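Petridis Encounter Tables - README

Version 6 of the encounter and growth tables for Hekberg, the creature-collecting game. The tables are extracted from the game data and checked by hand against play sessions. They are meant for people who build route planners, checklists and damage calculators. They are not a walkthrough.

Contents

encounters.csv - one row per creature, area and time slot
growth.csv - growth stages and the conditions that trigger them
areas.csv - area names, parent regions, unlock order
held_items.csv - items carried by wild creatures, with drop rate
CHANGES.txt - edits since version 5

All files are UTF-8, comma separated, with a header row. Empty cells mean the value has not been checked. A zero means it was checked and is zero. Please keep the two apart when you import, as several spreadsheet programs merge them.

Columns in encounters.csv

area_id: matches areas.csv. Rustetstead is split into three rows (north bank, south bank, mill cellar) although the in-game map shows a single label.
creature_id: internal number, which differs from the number in the player's journal after entry 36.
slot: morning, day, dusk or night. Dusk is a separate slot in the data even where its values are copied from day.
weight: integer. Weights within one area and slot add up to 100. If they do not, the row set is incomplete and should be treated as a draft.
level_min, level_max: inclusive at both ends.
method: grass, water, cave, shake or fixed. Fixed encounters have no weight and appear once per save file.
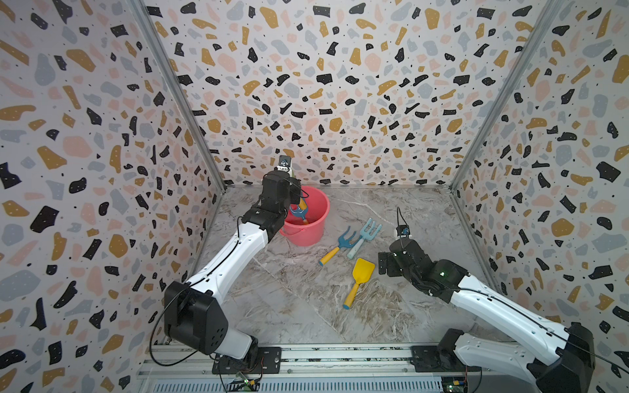
Weights are not the same as the chance of meeting a creature on a given step. The game first rolls for whether an encounter happens at all, using the area's base rate, and only then picks from the weighted list. To get a per-step chance, multiply the base rate from areas.csv by weight / 100. Lures double the base rate and leave the weights alone. The Quiet Bell does the opposite: it keeps the base rate and removes any creature below the level of the lead party member, then scales the remaining weights back up.

Growth conditions

Most first-stage creatures grow on a level check. The check runs at the end of a battle, after experience is shared out, and does not run when a level is gained from food. A creature fed past its threshold will grow after the next battle in which it gains any experience. The column trigger_level holds the threshold. The column trigger_other holds everything else: a held item, a slot, an area, or a bond value.

Bond runs from 0 to 100. Where growth.csv lists a bond of 80, the test is "greater than or equal to". Earlier versions of this table had it as "greater than", and planners built on version 4 will be off by one.

Known problems

Drorkby marsh, night slot: weights add up to less than the full total. One entry is missing, and it appears to be tied to a story flag.
Cave encounters on the lower floors share an area_id with the upper floor. The level ranges are merged and too wide.
Trade-only growth has been tested in one direction only.
held_items.csv has no data for fixed encounters.

The marsh gap has drawn the most mail since version 5.
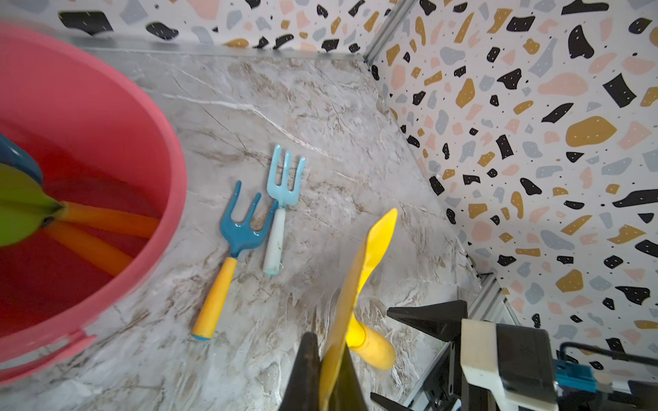
Tuva Westerberg wrote that the missing marsh entry shows up only before the ferry quest is handed in, and that her save from after the quest never produced it in the night slot. She also asked that the row be left blank until a second save confirms it, and suggested a flag column for cases like this one. The row stays blank in version 6. A flag column is planned, but it will break importers that read by position, so it will come with a new file name.

Reporting errors

Send the area, slot, method and game version, plus the number of encounters logged. Short logs are still useful for level ranges, where a single creature outside the listed range is enough to prove the row wrong. For weights, longer logs are needed. Do not mix sessions with and without a lure or the bell in one file - they cannot be separated afterward.

Use

The tables may be copied and changed freely. Keep the version number with any copy. Names of creatures and places belong to the makers of the game.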